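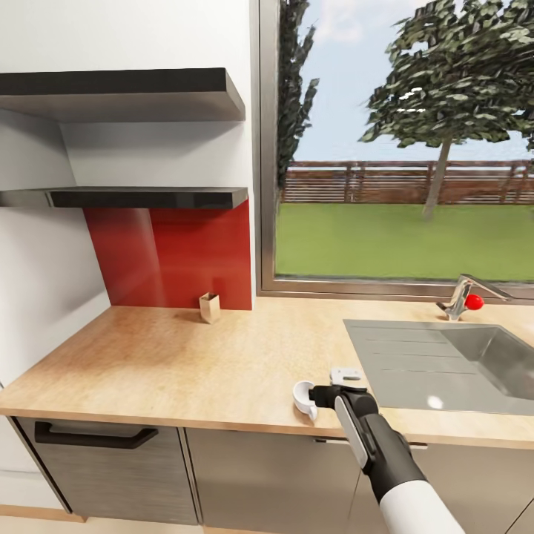
Red glossy backsplash under two floating shelves, rendered view.

Rondeck 9 Floating Shelf Bracket, Long-Term Review

The Rondeck 9 is a concealed bracket for floating shelves. It consists of a steel back plate with two welded rods, a pair of leveling cams and a bag of screws. The shelf board is not included. I bought four sets in October, paid full price, and have had them up in two rooms under very different loads.

Installation

The back plate has slotted holes on the left and round holes on the right. Fix the round side first, then swing the plate level and fix the slotted side. The printed instructions give this in the reverse order, and following them cost me one ruined anchor.

Rod spacing is fixed, so the board has to be drilled to match. The paper template supplied in the box was short by a visible amount over its full length. Measure the rods directly and transfer the centers with a square. Anjani Sutanto, who drilled two of my boards on a bench press, used the plate itself as a guide and had no trouble.

The cams are the best part of the product. Each rod can be raised or lowered at the wall with a hex key after the board is on, and the range is enough to correct a wall that leans a little. They did not loosen on any of the four sets.

Load and sag

Rondeck gives one load figure for the bracket and does not say how far from the wall it applies. This matters, as a row of plates at the front edge pulls on the screws much harder than the same row pushed back. I loaded one shelf with canned goods and measured the drop at the front edge with a dial gauge. Most of the movement came in the first day. After 71 days the reading had stopped changing. Most of the remaining sag was in the wall anchors — the rods themselves were straight when I pulled the board off.

On studs, the bracket is stiff. On drywall alone I would use it for light items only and replace the supplied plastic anchors.

Board thickness

Thin boards leave little material above and below the rod hole. My thinnest board split along the grain at one end while I was pushing it on. The thicker ones went on with a few taps of a rubber mallet. A thick board also hides the plate fully, while a thin one shows a line of bare steel from below unless you rout a recess.

Compared with the Nestham

The Nestham bracket costs less and uses loose rods that screw into the studs one at a time. It has no cams. It suits odd stud spacing better, and it is harder to get level.

Verdict

Recommended for stud walls and thick boards. Discard the template and the anchors.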